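What the Handheld Gripper Kits Are Worth Paying For

I spend a good part of my working week helping small labs decide what to buy, and since spring the question has nearly always been the same one. Should we get a robot arm and teleoperate it, or should we get a pair of handheld grippers and send people home with them? My answer is the grippers, for most of them, with complaints. The complaints are what I want to write about, as the sales pages already cover the rest.

The kit I have used most is the Sillel two-hand set, sold here through Provcombe. It costs $1,568 for the pair, with the charging dock and one year of the upload service. After the first year the service is $579, and the dock is useless without it. I'll come back to that.

The case for these things is simple. An arm lives on a bench. It sees the same bench every day, under the same lights, with the same ten objects that somebody bought at the start of the project and never replaced. A person with a gripper in each hand can work wherever people live. You get beds, boxes, blankets, stuffed animals, laundry, bad lighting and shiny plastic wrappers. A policy trained on bench data meets a shiny wrapper in a real bedroom and falls apart, and I have watched that happen enough times that I no longer find it interesting.

The grippers also make people move like people. With a leader arm and a screen, most operators slow down and start placing things with great care, and the data comes out stiff. Put the tool in the hand and they go back to using two hands at once, holding one thing while they reach for the next. That is worth a lot if you want a robot to pack, sort or tidy.
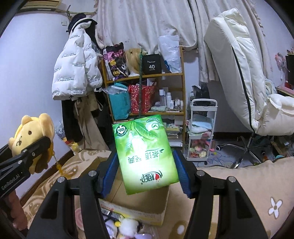

Soft goods are where I would test any kit before buying. Hard blocks and cups tell you almost nothing, because every gripper on the market can pick up a cup. Try a packet of tissues. It has no firm edge, it folds when you squeeze it, and the wrapper throws glare straight back at the camera. Then try a plush toy, which can be grabbed anywhere and therefore gets grabbed differently by every person you hire. If the fingers slip or the tracking jumps on those two, it will slip and jump on most of what is in a house.

Ribbed soft pads do better on this than the flat rubber ones, in my experience. The older Estberg tool had flat pads, and we lost whole afternoons to packets sliding out sideways. Pads wear, though, and here is my first complaint. Sillel sells replacements only in full sets. If one pad tears, you buy all of them. A lab running several pairs will tear one often, and the drawer fills up with good spares for the fingers that never fail.

The second complaint is weight. The spec sheet gives a number and the number is fine for ten minutes. Giorgia Martinelli, who ran collection for us over the summer, set a limit of 200 episodes per person per day and still had people asking to swap hands by mid-afternoon. They couldn't swap, of course, with one in each. She ended up cutting the shifts to 2 hours with a long break between, and the quality went up enough to cover the lost time. I'd like vendors to publish something about this. A tool that will be held up in front of someone's chest for a working day should be sold with some guidance on how long that day ought to be.

The third is the subscription. I have no objection to paying for storage and processing. I object to a dock that will charge the grippers but won't release the recordings to my own disk unless an account is in good standing. Zanetti, which makes a cheaper kit with a worse trigger, lets you pull the raw files over a cable with no account at all. I would take the Zanetti file access and the Sillel hardware if anyone sold that, and I have told both companies so. One of them wrote back.

There is also the matter of homes, which buyers tend to think about last. A wide camera on the wrist takes in a great deal more than the object in the fingers. It sees the shelves, the clothes, whatever is on the desk. The contract should say what happens to all of it, and it should be written for the person whose room it is. Provcombe supplies a consent form with the kit. It runs to one page and talks mostly about the equipment deposit. We wrote our own, and any lab doing this should do the same before the first session.

So who should buy? If you have a fixed task at a fixed station, stay with an arm. Your robot will never leave the station and the extra variety won't help it much. If you want a machine that can work in rooms it hasn't seen, buy one pair, use it for a month on the most annoying household items you can find, and only then order more. Budget for pads and for the second year of service. Ask for the raw files in writing.

Provcombe told me on Tuesday that single pads are under discussion for the next order. I've heard that before, so I bought another full set.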